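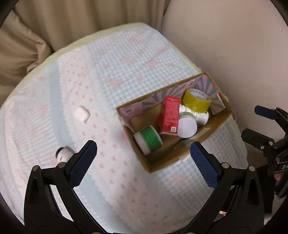
Jernport's Harbor Light Church opened its doors at 7 one evening in March for a night of prayer and singing, and people were still going strong well past midnight! The church had set out 200 chairs, and every one was taken before the first song ended. Latecomers stood along the walls or listened from the hallway, where a table had been laid with a pretty cloth in blue and white gingham and pink flowers, and a good many prayers were said right beside it. The singers came from 9 congregations, some from as far off as Taltcombe, and most had never met before that afternoon's rehearsal.

The evening began with a reading from Psalm 107 and moved straight into testimonies. A fisherman spoke about coming back to faith after years away. A young mother thanked the church for praying with her through a long hospital stay – her little boy, now home, slept through the whole thing in the second row. Then a retired bus driver, who said he had only come for the music, walked up to the microphone and asked for prayer himself. You could feel the room lean in.

And the music! The Taltcombe choir brought three new songs, including one in two languages that had the back rows clapping by the second verse. The old hymns got the loudest singing of the night, though, and "Blessed Assurance" went around twice.

An offering taken before the closing prayer raised $2,745 for the Durrani Street meal kitchen, which serves hot suppers to anyone who walks in. The kitchen plans to use the money for a bigger stove and hopes to have it running before summer.

Plans are already under way for another night of prayer, this time hosted by the chapel at Clernik. Singers from any church are welcome, and no audition is needed. Rehearsals will be held in the Jernport church hall, and rides to Clernik can be arranged through the church office.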